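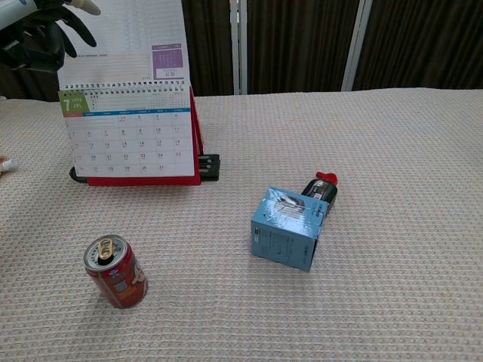

How to Clear a Small Table and Reset It for the Month

Guides > Home Upkeep > Tables and Desks

A table with a cloth on it collects things faster than a bare one. A desk calendar belongs there. A soda can, a cardboard box and a small bottle usually have somewhere else to go. The whole job takes 5 minutes if the cloth doesn't need washing.

You will need a dry cloth, a damp cloth and a tray.

1. Take the drinks away first. Pick up cans by the sides and carry them upright to the sink, even if you think they are empty. Rinse them before they go in the recycling.

2. Move boxes and bottles to the tray. Check that bottle caps are tight. Open each box and look inside before you decide whether to keep it. An empty one can be flattened.

3. Lift the calendar and fold it flat. On an easel-style stand, hold the base with one hand and the spiral with the other so the pages don't catch.

4. Shake out the tablecloth outdoors. A woven cloth holds crumbs in the grid, so shake it from two corners, turn it, and shake again. Dab any spots with the damp cloth. Don't rub across the weave.

5. Wipe the table with the damp cloth, then the dry one. Leave it for 7 minutes before the tablecloth goes back on.

6. Put the cloth back and smooth it from the middle out. If it slides, lay a thin grip mat underneath. We use the Bridetti one, cut 4 inches short on each side so it doesn't show.

7. Stand the calendar up again at the left or right end of the table. Flip the finished month over the top of the spiral and check that the new page hangs straight. If the pages lean forward, open the stand a little wider.

8. Empty the tray. Bottles go back to the cabinet, and anything with a cord goes near its outlet.

If the calendar stand won't stay open, the fold at the bottom has probably gone soft. A strip of packing tape along the inside of the fold will fix it until the end of the year.

Last updated: November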